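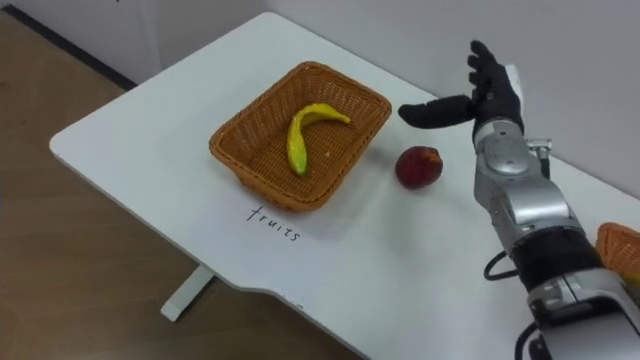
Slide 1: Red fruit and a woven basket on a white table.

Good morning, everybody, and thank you for coming in at this hour. My name is Ngọc Lã, and I'm going to talk about storing summer fruit at home, a subject I can go on about for much longer than they've given me, so do wave if I drift.

(Wait for the people at the back to find chairs.)

I'll start with my grandmother's kitchen in Umura. Every August she had peaches on every flat surface in the house — the sideboard, the windowsills, one year even the piano lid — and we children were under strict orders not to squeeze them. I squeezed them, of course. By evening you could find my thumbprints in brown.

Slide 2: Ripening. A hard peach wants to sit out at room temperature, stem end down, with a bit of space between it and its neighbors. Once it gives slightly near the stem and smells like a peach, eat it or move it to the refrigerator, where it should keep a few more days. Please don't chill it while it's still hard, or you may end up with that dry, woolly flesh we've all been too polite to mention at somebody's dinner table.

(Pass the two plates around now. Napkins are under the lectern.)

Slide 3: Sorting. At Favow we look through up to 100 peaches in a morning, and the bruised ones go straight to the jam pot. At home, once a day is plenty, maybe while the coffee brews.

Slide 4: Freezing. Slice, a little lemon juice, flat on a tray, then into bags after they're solid. I label mine with the month, and I still find mystery bags in spring.

Questions for 20 minutes, and the jam recipe is on the sheet by the door.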